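Bench tops and work surfaces > Finishing pale wood: oil, hardwax or leave it bare?

graintally
18 Jul 2022
I have a light-colored wooden top, bought secondhand with no paperwork. The seller said maple. It has been in use since June with nothing added by me. Color is pale cream going to honey, grain is fine, and the surface looks matte.

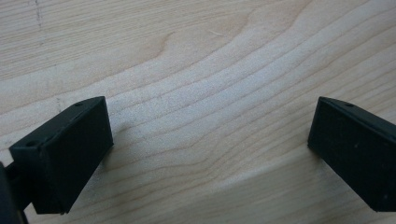

I want to keep it as close to that color as possible. Options on my list are a water-based hardwax, mineral oil, or no finish. The top gets light assembly work and the odd coffee cup. No food prep.

bedplate74
Find out what is on it first. Matte does not mean bare. Put a drop of water on an out-of-the-way corner and wait five minutes. If it darkens, you are on raw wood or very thin oil. If it beads, there is a film and oil will sit on top and stay sticky.

pluncombe_joiner
Agree with the water test. Disagree with anyone about to recommend mineral oil. It never cures, it picks up dust, and it turns pale wood yellow-gray in a shop. We stopped using it on benches at Pluncombe years ago.

bedplate74
It yellows less than linseed.

pluncombe_joiner
Low bar.

graintally
Water test done at the back edge. It darkened in under a minute and dried back with the grain slightly raised. So, bare or near enough.
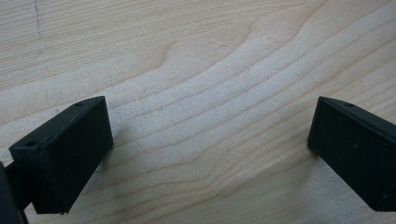 That makes me lean toward the hardwax. Clatov sells one in a "raw" tint with a little white pigment in it. Has anyone used it on maple?

Kaczorowski_Bench
Used it on two tops. The first coat looks chalky if you put on too much. Wipe it nearly dry after 15 minutes and buff with a white pad. Sand to 150 and stop — any finer and it does not bite. Second coat the next day, no pigment.

splinterfile
Why finish it at all? My bench has been bare since I built it. Scrape it once a year. A finish on a work surface is one more thing to repair.

pluncombe_joiner
Fine until the coffee cup. Tannin rings in bare maple need more than a scrape.

splinterfile
Use a coaster.

graintally
Another view of the grain. Wavy lines, and a tight darker curve near the middle.
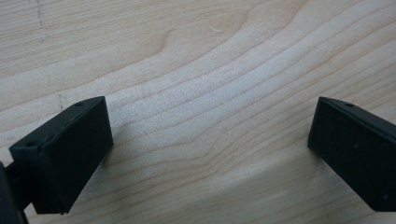
If the species changes the choice of finish, tell me now. I would sand to 150 by hand and avoid the orbital.

bedplate74
Could be maple, could be birch. I would not call it from a photo. Look at the end grain with a loupe. For a hardwax it makes no difference.

Kaczorowski_Bench
Same schedule for either. Do a test patch on the underside and leave it two days before you commit.

graintally
Ordered the small can from the Bedberg shop. Underside patch first, then the top.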